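Review: the Kamel two-arm folding table, after one summer in a small laundry

I work in a laundry in Oltholm. We wash for small hotels, two restaurants and also for private people who bring their bags to the counter. In spring our owner decided to rent a Kamel folding table with two arms, from the dealer Judari, and I was asked to be the person responsible for it on the early shift. I had no experience with robots before. I write this review for other people in laundries, who will maybe get the same table and would like to know what changes for them.

What you get

The table comes in one piece, with the arms already mounted. Two men from Judari brought it and needed one morning to put it in its place. You need a flat floor, a normal power outlet and a network connection. Please measure your doors before. Ours was too narrow and we had to take it off from the hinges, and this took longer than connecting the table.

The training was three hours. I found it too short for the screen menus and too long for the safety part, where the same film was shown two times. The manual is good, with large letters, and somebody has clearly read it again before printing. Only the chapter about error codes is weak. Code 30 is explained with the words "general condition", and I had to telephone to learn that it means the arm has lost its grip on the cloth.

How it folds

Towels and napkins are its best work. With a flat hotel towel it is slow but the result is regular, and the corners meet. After one week I did not check each towel anymore, only each stack. T-shirts are good if you lay them flat yourself before the start. With blouses, children's clothes and everything with buttons I was less satisfied. It picks the fabric at the edge, lifts it, and sometimes a sleeve stays behind and is folded under. Then I do it again by hand.

In the first month it finished nearly 40 pieces in an hour. I fold more than this, and my colleague at the next table folds much more. By August it came to 50, after Judari changed some settings from far away. It is still less than a person with practice. But it does not get tired in the wrists, and I do. Before the summer I went home with a bandage two or three evenings in the week, and now it is seldom.

What it changed for us

Our folding team is small and everybody was afraid for her hours. The owner told us on a Thursday, at the end of the shift, and this was a bad moment, since we all went home with the news and could not ask anything until the next day. I would advise every owner to do it in the morning and to let people talk.

Until now no person has lost her place. One colleague moved to the counter, where she wanted to be for a long time. I fold fewer towels and do more sorting, because the table is particular about what comes to it. Bags must be separated by type of cloth, and very crumpled pieces should be shaken out first. This preparation is real work and it was not in the calculation of the dealer. If your owner plans the shifts with only the folding time in mind, show him the sorting table at seven in the morning.

Another change is the talking. We used to stand together and fold, and the time went by with conversation. Now one of us stays near the Kamel and the others are on the other side of the room. It is a small thing for the dealer and not so small for us. We moved the ironing board closer to it, and it became better.
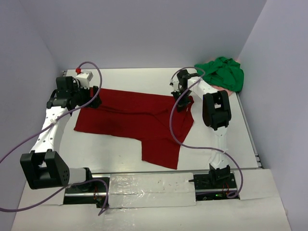
The noise is acceptable. The motors make a thin sound, higher than the dryers, and after some days I did not hear it. Cleaning is easy too. I wipe the surface with a damp cloth at the end of the shift and once in the week I take the lint from the fingers with a soft brush. Do it with the power off, the manual is strict about this and it is right.

Service from Judari was friendly but not fast. We had one real failure, in a very warm week, when one arm did not want to start. The technician came after two days. During these two days we folded everything by hand like before, and I was glad that we had kept both of our old tables. The owner wanted to sell one of them.

I have also seen the Plonton machine, at a bigger laundry. It is faster with sheets, but it needs half of a room and takes only flat linen. For a mixed laundry like ours the Kamel is the more useful one.

Good points: regular towels, easy cleaning, less pain in the wrists, a clear manual.

Bad points: slow, weak with sleeves and buttons, short training, service can take days.

I give it 3 stars from five. If the next software is better with blouses I will give four. The rental contract is for one year and we were asked for our opinion before it is renewed, so I have started a notebook next to the table where everybody on both shifts can write what went wrong.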